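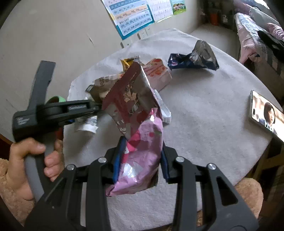 Bonjour Flora, et bonjour à toute l'équipe de Deltis ! Je vous écris comme promis des nouvelles du projet de Prurndale, et je commence par le plus gros morceau : l'étude des emballages alimentaires dans les foyers avance bien, mieux que je ne l'espérais au printemps. Les familles ont joué le jeu, elles ont tout gardé, et je peux vous dire que mon bureau a senti la chips au vinaigre pendant tout le mois de juin. La grande vedette de nos sacs de tri, c'est le petit emballage de goûter brillant et tout froissé, comme le rose imprimé de blanc et de rouge, serré contre un sachet métallisé rouge foncé et argent. Dans les carnets, les gens notent « papier » pour ce genre de chose, ou « alu », ou rien du tout, et c'est précisément ce flou qui m'intéresse.

Je reprends dans l'ordre. Nous avions prévu 300 carnets de tri, ils sont tous imprimés et distribués. Le questionnaire de départ est dépouillé, celui de mi-parcours est en cours de saisie (Jessie Niven s'en charge, elle tape beaucoup plus vite que moi et elle arrive à lire l'écriture des enfants, ce qui tient du miracle). Les entretiens à domicile ont commencé dans 13 foyers. J'en ai fait six moi-même et j'ai adoré ça, je l'avoue, même quand on me gardait deux heures pour me montrer le compost.

Ce qui ressort pour l'instant ? D'abord, les bouteilles et les boîtes de conserve ne posent de problème à personne, on peut arrêter de faire des affiches là-dessus. Ensuite, tout ce qui est souple est un casse-tête : films, sachets, opercules, recharges de savon. Plusieurs parents m'ont raconté la même scène, quelqu'un debout devant deux poubelles avec un paquet de biscuits vide à la main, qui finit par choisir celle dont le couvercle est déjà ouvert. Je n'ai pas encore assez de carnets saisis pour vous donner des proportions, je préfère attendre le rapport final.

Une surprise tout de même : le rôle des enfants. Je pensais les trouver à la traîne et ce sont souvent eux qui corrigent les grands-parents, avec un sérieux ! Dans un foyer de la rue Dalgleish, la règle de tri est écrite au feutre sur la porte du frigo, fautes comprises, et tout le monde s'y tient. J'aimerais beaucoup consacrer une partie du rapport à ces règles maison, qui ne correspondent pas toujours aux consignes de la commune mais qui, elles, sont suivies.

Côté difficultés, il y en a trois. La livraison des balances Jovex a pris du retard, donc les premières pesées ont été faites sur ma balance de cuisine ; je les signale à part dans le tableau pour qu'on ne mélange pas. Le local de stockage est trop petit (et trop chaud dès qu'il y a du soleil, je vous épargne les détails). Enfin, quelques foyers du haut du village ont reçu le carnet sans la feuille d'explication, il a fallu repasser les voir. C'est réglé, mais ça nous a mangé pas mal de soirées.

Pour le budget, nous sommes dans les clous. L'impression a coûté un peu moins que prévu, les déplacements un peu plus, et je voudrais savoir si je peux basculer le reliquat de l'un vers l'autre sans passer par un avenant. Flora, tu me dis ? Le tableau détaillé est joint, avec les factures numérotées.

La suite : fin de la saisie, puis les derniers entretiens, puis une réunion publique à la salle des fêtes où chacun pourra venir voir les résultats de son quartier. Jessie propose d'y installer une grande table de tri avec de vrais emballages et de laisser les gens se disputer autour, je trouve l'idée excellente. Si l'un de vous veut venir, vous serez très bien reçus, il faut juste me prévenir pour le repas.

Merci encore pour votre confiance, et pour votre patience avec mes messages trop longs. Je vous envoie le rapport final dès que les deux questionnaires sont croisés.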